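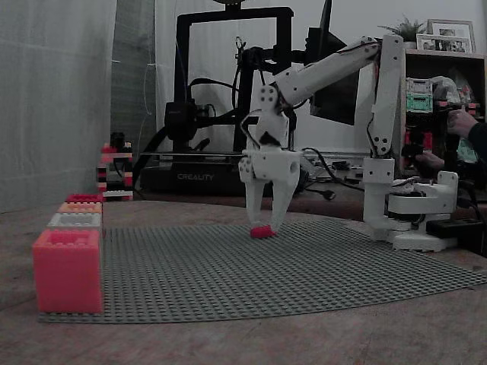 I've spent most of this autumn writing software that tells a robot where its own fingertips are, and I'd no idea it could take up so much of a person's life! The program is called Osach, and its first job is small: pick up a brick, then put it down square on the studs. With a red one pinched just above the grey baseplate, everything hangs on the last few millimetres, and that's where my planner used to panic.

My mistake (Jucélia Rangel spotted it over lunch) was planning the whole path at the start and then trusting it. Printed arms bend a bit. So now Osach plans as far as a hover, looks again through the wrist camera and works out a fresh route for the drop.
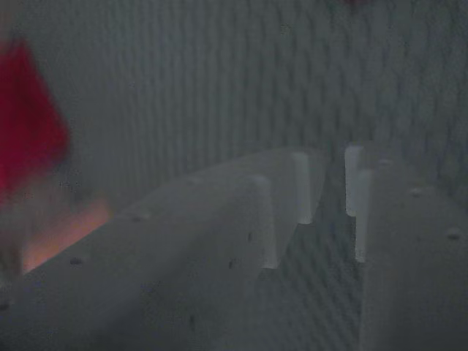
The looking again was the slow part. My first version took 117 milliseconds for each picture, which made the arm stutter like a learner driver. Wagner Magalhães rewrote the matching code in March and got it down to 70 – I bought him a very large cake.

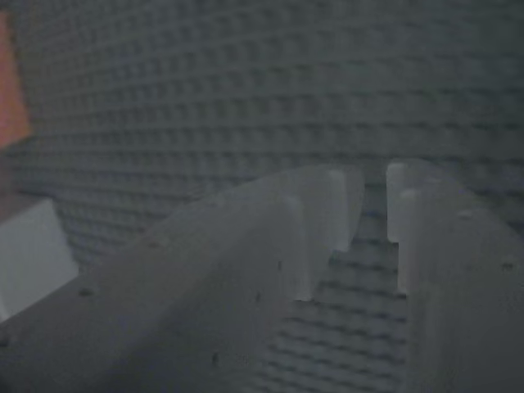 Both fingertips over the studs, from close in.

Studs are lovely for this, all those tidy rows to measure against, but they also look exactly like each other, so the program would happily decide it was one row over. We now keep 3 guesses alive and drop the bad ones as the arm moves.
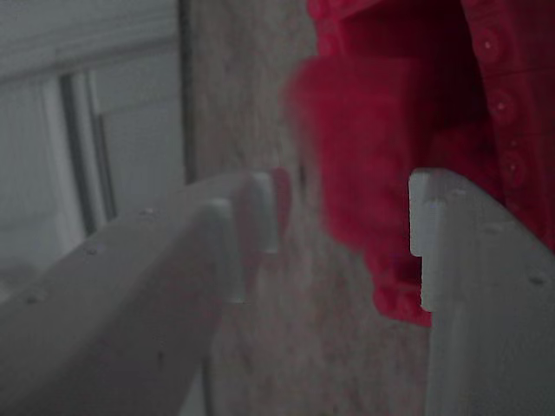

Cloth is what I want to crack next, and it's a pig. A brick keeps its shape while you think about it, whereas a fold has no corner to line up with, and my neat little guesses all fall over at once. Jucélia wants to run 1,000 grasps in the simulator first. I've started the batch, and it's still going as I write this.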